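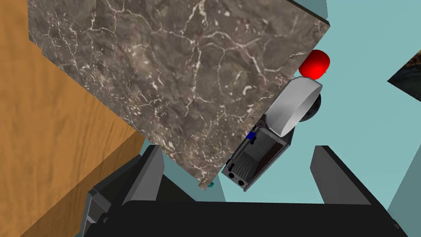 17 October 2018
By Petronella Le Roux, Lumomgate Shared Workshop

Lumomgate Shared Workshop in Dillmont will open its home-built kitchen robot project to visitors next month, and would like it known beforehand that the robot can't yet clear a kitchen counter. Anyone who has seen the videos other groups put out may be expecting more. We would sooner disappoint people by press release than in person.

The project is called Ross. It is a two-fingered gripper on a secondhand arm, put together on a workbench by members in the evenings, and it has been running since April. Most of the work so far has been done in Netance, a simulator written by one of our members, where the gripper can be driven into the furniture all night without breaking a finger. Whether what it learns there carries over to a real kitchen is the question the project was set up to ask. The answer to date is "a little."

In Netance the gripper has made 3,855 attempts at picking up a household object and lifting it clear of the surface. It managed 1,183 of them. That is under a third, and it includes the easy ones. Members who want to count a partial lift as a success have been outvoted, and a drop still goes down as a drop.

"I joined because I thought the claims people make for this stuff were inflated, and building one has done nothing to change my mind," said Torbjørn Hovland, who wrote Netance and looks after the gripper code. "A simulated apple weighs whatever I typed in. It doesn't bruise, and it doesn't have a stem that gets in the way. When the arm does well in there I want to know what I got wrong."

The hardware came together faster than the software. The fingers were redrawn twice after the first pair flexed too much to hold a mug, and the wrist motor was swapped for a slower one that stalls less often. On the real bench the gripper has been tried on 40 objects brought from home, mostly cups, sponges and fruit. The log for those trials is kept on paper beside the arm and will be out for visitors to read, including the pages where somebody wrote only "no."

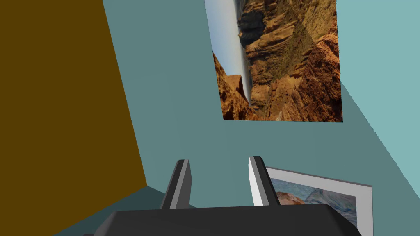
A good share of the summer went on the rooms, and members still disagree about whether that was time well spent. Hovland's argument is that a gripper trained in front of blank walls will be thrown by the first calendar it meets in a real house. So Netance puts things on the walls, such as a big landscape of orange-brown cliffs under a pale sky, or a framed painting in loose blue strokes, and the gripper has to work with them in view. From some angles the cliffs come out sideways, with the sky running down the left, and the gripper's own finger can cover part of the painting. It all looks convincing enough on a monitor. My own view is that a nice rendering makes it too easy to believe the rest, and that the friction numbers deserved the attention the wallpaper got. We have agreed to test it both ways, with pictures and without, and to publish the comparison even if it makes one of us look silly.

There are other things we don't know. The simulator has no good way of handling anything soft, so sponges are treated as blocks. Shiny objects confuse the real camera far more than the simulated one. We also can't say what the arm would cost to copy, as several of its parts came out of a member's garage and were never priced. Please don't print that this is a cheap robot. It may be, but we haven't done the sums.

The workshop has had offers to show Ross at larger events and has declined them for the time being. A demonstration on a stage would have to be rehearsed with one object in one position, and members felt that would tell an audience very little. At the open evenings visitors can bring something from their own kitchen and put it down wherever they like – within reach of the arm, please, and nothing made of glass. The result will go in the log along with the others.

Netance and the drawings for the fingers will be free to download once the install instructions work on a computer other than Hovland's. No date has been set for that. Dates for the open evenings will be posted on the workshop door and sent to local papers, and reporters who would like to see the arm before then can ask for Petronella Le Roux at Lumomgate most weekday evenings.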